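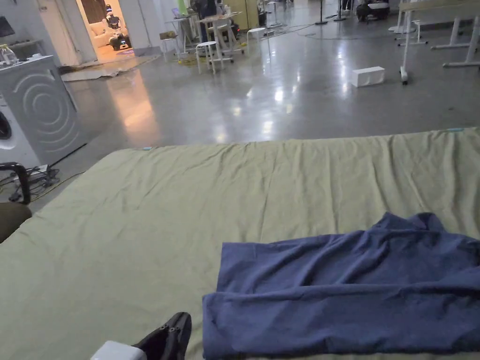 So I have now made the same plum cake three times in 14 days, and I would like to report that I am no better a person for it.

The recipe came from Engelbert Wallner, who runs the bakery counter at Eder in Clernham and writes everything down on the backs of receipts. It says "butter, enough." It says "oven, hot." It has one number on it, and that number is the price of a rye loaf.

Cake one: I guessed 6 ounces of butter. The plums went straight to the bottom and stayed there. We ate it upside down and called it a style.

Went back and asked how much butter was enough. He said it depends on the flour. I asked which flour. He said a good one. There was a line behind me by then, and it was not on my side.

Cake two: less butter, more flour, plums cut side up and pressed in only halfway. Much better. Also gray in the middle, where my oven has opinions. The dial says 350. The thermometer I bought to check the dial says 310. I believe the thermometer, mostly out of spite.

A few of you are going to ask about the plums. The little oval purple ones that turn up in September. The stone should come away with your thumb. If you need a knife and a prayer, leave them on the counter until tomorrow.

Please don't use the big red juicy kind. My sister-in-law did, and what she had was soup with a crust. She served it in bowls with a perfectly straight face and I've respected her more ever since.

Cake three, the one I'd stand behind: 4 ounces soft butter, half a cup of sugar, 2 eggs, a cup and a half of flour, a teaspoon and a half of baking powder, a pinch of salt, grated rind of one lemon, and a quarter cup of milk. Beat in that order. The batter is thick and you will think it's wrong.

Weighed the plums this time. 900 grams before pitting, 803 after. Yes, I switched from ounces halfway through, the scale has a button and I leaned on it. You won't fit them all on a 9-inch cake. Eat the rest standing up.

Halve them, set them cut side up, close together. Spoonful of sugar and some cinnamon over the top. Bake at a real 350 for 50 minutes, then start poking it.

Someone has already written in to say that the Sárközi cookbook puts breadcrumbs under the fruit. Fine. Try it and tell me. I've run out of plums and, I suspect, goodwill at home.

Also no, I didn't use the Umix. It's a stand mixer the weight of a small calf and it lives on the top shelf. Wooden spoon. Four minutes, with complaining.

Took a slice in to Engelbert. He chewed for a long time, looked out the window, and said "more butter."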